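Software Notes

Dasport 2: perception and planning changes now in use

The second release of Dasport, the control and planning software maintained by the Millamau laboratory, was put into regular use on 3rd July. It replaces the version that has run on the manipulation benches for most of the past year. Members who use the shared benches, or who work with recordings made on them, are asked to read the following notes before their next session.

The release is largely concerned with how the software treats the view from the wrist camera. In the earlier version, each incoming view was handled on its own. Objects were found, outlined and passed to the planner, and the results were discarded when the next view arrived. This was simple to maintain, but it meant that a small change in the outline of an object could lead the planner to discard a sound path and begin again. Users reported pauses in the middle of a reach, and on occasion a slow drift from side to side while the planner chose between two paths of nearly equal cost.

Dasport 2 keeps a short record of what has been found and compares each new view against it. An object is moved in the record only when the evidence for the move is strong. The food preparation task, in which objects overlap one another and pale items stand against pale cloth, has served as the main test of this part of the work.
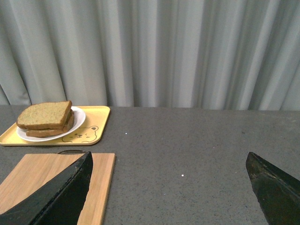
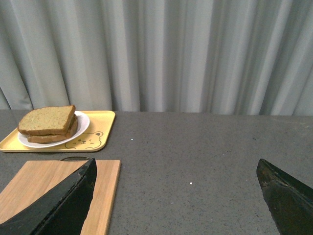

Wrist camera views from the food preparation task, with the sandwich, plate and tray to the left and the gripper fingers entering from the lower corners.

Object record and occlusion

The record holds each object as a separate entry, together with the entries it rests upon. A sandwich is stored as resting on a plate, and the plate as resting on a tray. When the tray is moved, the planner now carries the other entries with it and does not search for them afresh. Where an object extends beyond the view, the missing part is marked as unknown. The earlier version closed the outline at the border of the view, which made large items such as trays and boards appear smaller than they were and allowed paths to be planned through space that was in fact occupied.

The gripper fingers are removed from each view by means of a mask calculated from the joint readings. The former mask was drawn by hand and did not allow for wear or for small differences in fitting. Users who have changed the fingers on a bench should run the mask routine once before starting work.

Small marks on the work surface

A further change concerns crumbs, flecks and similar small marks. Speckled worktops gave rise to a great many false objects under the earlier version, some of which were passed to the planner as obstacles. Marks below a set size are now kept in a separate list. They remain available to those studying cleaning tasks, but have no effect on the path of the arm. The size limit may be altered in the bench settings file.

Results to date

The release was checked against 2331 stored views taken from earlier sessions. Of these, 973 had previously caused the planner to abandon a path at least once, and they have been kept together as a standing test set under the name Nishad. Any future change to the perception code must be run against Nishad before it is accepted. A full account of the results is being prepared and will be issued to members in September.

Known limitations

Glossy white plates continue to present difficulty where a strong highlight falls on the rim, and the fitted outline may be drawn slightly inside the true edge. Folds in curtains are occasionally reported as upright objects when the arm is at its lowest position. Both matters have been entered in the fault list. Until they are resolved, users are advised to retain the default clearance of 20 millimetres when planning close to the rear of the bench.

Moving to the new version

Settings files from the earlier version can be read without change. Recordings should be converted with the tool supplied in the Zerkuvero package, which leaves the original files in place. The earlier version will remain on the laboratory server until the end of September, after which requests for it should be made in writing to the software office.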